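**Ticket 309: C-clamp slips on the table edge, cloth creeps**
Status: open
Category: bench hardware
Reported: Saturday, morning

**Problem**

The big black C-clamp on the Lesent table won't hold. We do it up against the edge, over the cloth, and within the hour it has dropped a few millimetres and the cloth has gone with it. The cloth is the printed one with the starry night over the river. It came from Zulen and has been on the table since March.

No damage to the table so far. One small pulled thread on the underside of the cloth.

**Checks, first pass**

- Screw wiped down with a dry rag, then run from one end to the other. Turns freely, no flat spots.
- Pad at the end of the screw swivels as it should.
- Frame laid against a steel rule. Straight.
- Table edge measured at two places. Same thickness both times.

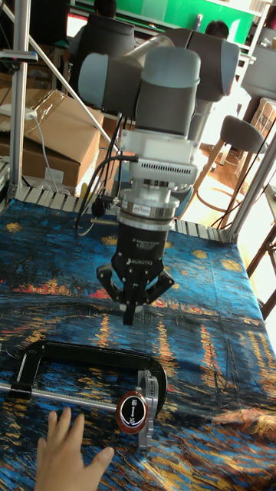

Took the clamp off again and tried it on a piece of scrap board, no cloth, same torque by feel. Held for the whole lunch break without moving. So the clamp itself is probably all right and the trouble is what's under it.

Tried next on the table with the cloth folded back out of the way. Held. Put the cloth back and it slipped after 40 minutes or so. Repeated once with the same result.

**What Sulau said**

Rang the Sulau counter where we bought it (part 1625 on the invoice). They asked whether there was anything soft between the jaw and the work. Told them yes, one layer of printed fabric. They said the fabric face is too slick for a bare jaw and suggested a rubber pad on both sides. They don't stock the pads. Meinecke does, in packs of 3.

**Second pass**

Went over the handle end as well. The crank had been stiff the week before and I wanted to rule it out. Gave it one drop of oil and worked it back and forth. No play in the knob. 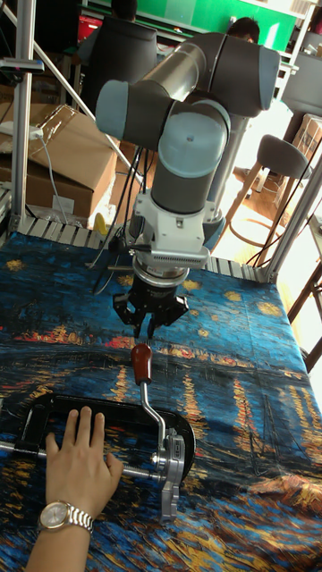 *Clamp on its side on the cloth, held down by hand, crank upright.*

Crank is fine now. It made no difference to the slipping, which I more or less expected.

Cut two squares from an old bicycle inner tube as a stand-in for the proper pads and fitted them above and below the cloth. Clamped up at two o'clock. Checked at three, four and half past five. No movement against the pencil mark on the table leg side.

**To do**

1. Order one pack of pads from Meinecke.
2. Leave the inner tube squares in until they arrive. Don't throw them out, they are in use.
3. Smooth the cloth before clamping. A crease under the jaw lets it go early, pad or no pad.
4. Don't overtighten to make up for the slip. The thread was pulled that way.

Small clamps from the 200 drawer haven't been tested on the cloth. Somebody please try one and add a line to this ticket.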